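Vullitz Publishes Revised Moisture Specification for Plirketti Floor Underlayment

CIDANLEY, 13th July

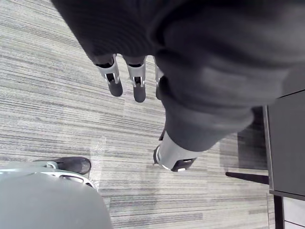

What changes for installers under the revised specification?

The moisture limit for a concrete slab is now stated as a single figure for all three grades of Plirketti underlayment, and the waiting period between the slab test and installation is shortened to 5 days. Test records must be kept with the job file and supplied with any warranty claim.

Vullitz, a manufacturer of flooring underlayment and edge trim, today issued the third revision of the installation specification for its Plirketti product line. The revision replaces the previous text in full. It applies to all Plirketti Light, Plirketti Standard and Plirketti Dense rolls shipped from the Cidanley plant, including rolls already held in distributor stock.

The earlier specification set a separate slab moisture limit for each grade. Distributors reported that installers often worked from the table for the wrong grade, mainly on jobs where two grades were laid in the same building. Vullitz retested the full line between the release of the second revision and April of this year. The results supported one limit for the line, set at the value that previously applied to Plirketti Dense, the strictest of the three.

Scope of testing

The test program covered 37 slab sections cast at the Darko test building in Cidanley. Sections were poured to the same thickness and cured under controlled conditions. Underlayment was bonded to each section and covered with either laminate plank, engineered wood or sheet vinyl. Moisture was measured at the slab surface and at depth, and the bond was checked by pull test at set intervals.

Failures in the bond occurred mainly at seams, and mainly under sheet vinyl. For this reason the revised specification adds a seam tape requirement for sheet vinyl on any slab at or below ground level. Seam tape remains optional under plank products. The tape must overlap each side of the seam evenly and must be pressed down with a hand roller before the adhesive is spread.

Slab preparation

Requirements for surface flatness are unchanged. Requirements for cleaning have been reworded. The slab must be free of curing compound, paint, wax and old adhesive. Grinding is accepted as a method of removal. Chemical strippers are no longer accepted, as residue from two common types was found to soften the underside film of Plirketti Light.

Cracks wider than the limit given in Table 2 must be filled with a cement-based patching compound and left to dry before the moisture test is carried out. Moving joints must not be filled or bridged. The underlayment is to be cut at the joint and the gap carried through to the finished floor with a suitable trim profile.

Storage and handling

Rolls are to be stored upright, indoors and in their original wrapping. Rolls stored flat may take on a permanent curve and should be rejected if they do not lie level after unrolling. The time allowed for rolls to adjust to room conditions is unchanged.

Effect on warranty

The product warranty continues to cover bond failure and loss of thickness under normal residential use. Commercial use is covered for single areas of up to 3,000 square feet. Larger areas require written approval from Vullitz before work starts. Installations completed under the second revision stay covered under the terms in force when the work was done. No retesting of finished floors is required.

Availability

The revised specification is supplied free of charge through Plirketti distributors. Printed copies will be packed with each pallet leaving the Cidanley plant. Distributors are asked to withdraw printed copies of the second revision and to replace the grade tables displayed at trade counters. Prices and roll sizes are not affected by this change.

About Vullitz

Vullitz makes underlayment, seam tape and edge trim for residential and light commercial floors. Its products are sold under the Plirketti name through independent distributors. The company operates a plant and the Darko test building, both in Cidanley.

Press and technical inquiries: Vullitz Product Information Office, Cidanley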